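Notebook, thread storage work
June, started 8:40

Continuing with the knots. The question is still the same one as on the first page of this book: does the absorbable thread lose knot strength when the opened foil is left in a humid cupboard, and if it does, is it the thread or the knot that becomes weaker. Jordan Gosling thinks it is the knot. I think it is the thread, but I have less to show for it.

Took the Dravell spools out of the Hisow cabinet at 8:40. The display of the cabinet was steady, and the paper strip inside agreed with it, so I did not open the back. The dry spools were in the desiccator in the Blackburn room as before. I let both groups stand on the bench with covers on until 9:30. In the previous round I did not wait, and I now believe that the first pulls of each morning are higher for this reason. I have marked those rows in the table with a pencil cross but I did not delete them.

Lot 206 for everything today. The older lot is finished except for a short end which I keep for comparison of color. The older lot has become more yellow. Lot 206 has not.

Tying. I tied all knots myself this time, on the smooth steel post, surgeon's knot with two more throws, ends trimmed with the small blue scissors. When two people tie, we see two people in the results more than we see the humidity. Jordan pulls the last throw more strongly than I do, and his knots sit flatter. It would be good to make a separate small comparison of this, but it must not be mixed into the storage question again, as it was in May.

One difficulty is that the humid thread feels different already in the fingers. It is softer and it keeps less memory of the spool. The dry one wants to curl back and the second throw opens if I am slow. So I cannot say that I am blind to the group. I asked if somebody could hand me pieces without telling me, but I would know after one throw in any case.

The Kirkura tester was zeroed before each group. Jaws with the rubber faces, because the bare ones cut the thread at the clamp. Even with the rubber there were clamp breaks in the dry group. I write "C" beside them and leave them out of the knot figures. Please do not write "fail" for these, it is too easy to read it later as a failed knot.

10:50
Dry group finished. Most breaks were at the knot, on the side of the standing end, just where the thread enters the first throw. This is as expected. The broken ends look like a small brush under the loupe.

11:30
Humid group, first half. Lower values, and here the knots slip before they break. On the curve there is a small step, then the force climbs again, then the break. In the dry group I find this step only in a few curves. The question is what to report as the strength when there is a step: the step or the final peak. In the table the column is named only "max" and the software takes the final peak. For a surgeon the step is the more important number, I suppose, as the wound edges would already have moved. 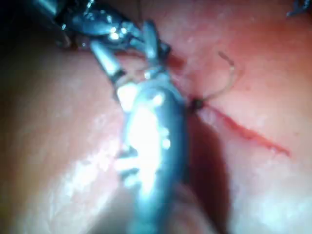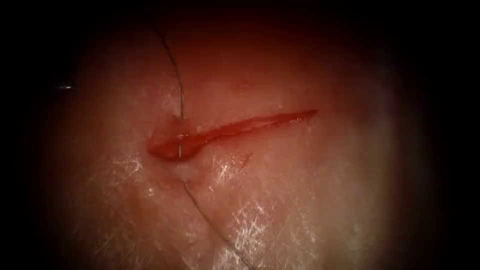

First: instrument tip over the tissue, with a faint strand near the jaws. Second: the cut, wide at its left end.

I talked with Jordan about the step during lunch. He would like a second column with the force at first slip, read by hand from the curves. I agree, but the old curves must be read again as well, and the full table has now 1,464 pulls in it. Of these, 776 have a saved curve. The others have only the maximum, from the time when we exported a single value to save space. So a second column can be filled only for a part of the table, and it should be said clearly in the heading which part this is.

We did not agree about straight pulls without a knot. I want them in every round, as the reference. He says we have enough. I did a short set anyway at the end of the morning. The humid thread without a knot came out a little lower than the dry one, but the two groups overlap a lot and I would not like to defend this in front of anybody. If it stays like this then Jordan is right and the loss is mainly in the knot.

14:15
Humid group, second half. The same picture as in the morning. One piece had a visible nick before tying – discarded and replaced from the same spool, noted in the table. One curve was lost because I pressed "new" before "save". The maximum was still on the screen and I copied it by hand.

The room became warmer after lunch because of the sun on the bench side. I closed the blind, but the last pulls were made in a warmer room than the first ones. I do not know if it matters. The thermometer on the shelf is read only in the morning, and this should be changed.

Things to do
– ask Dravell whether the coating on lot 206 is the same as on the older lot. The softer feeling could come from the coating alone.
– new rubber faces for the jaws, the left one has a groove.
– read the first slip from the saved curves. Jordan takes the dry ones and I take the humid ones, then we exchange 2 pages and compare how we read.
– temperature twice per session.
– try one group with three additional throws. If the step disappears, the slipping is only a matter of the knot.

16:05
Spools back in the cabinet and desiccator, lids checked. Broken pieces are in the labeled bag in the second drawer. Please keep them until the slip readings are done.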